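Features > Machines > Upkeep
Search all stories

The gripper that needs its fingers changed 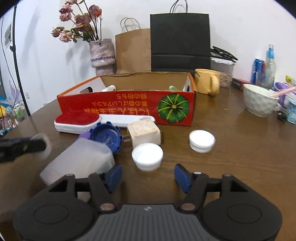 Blue pads open over a bottle cap, with a second cap further back.

Serko sells its hand-held gripper as nearly free of upkeep. Uthai Hemmin, who looks after 9 of them at Pallumeck, replaces the fingertip pads every 20 days and checks the pivots at each change — 27 minutes a tool, by his log. The brochure allows none. I'd want that in the price.

58 comments
14 shares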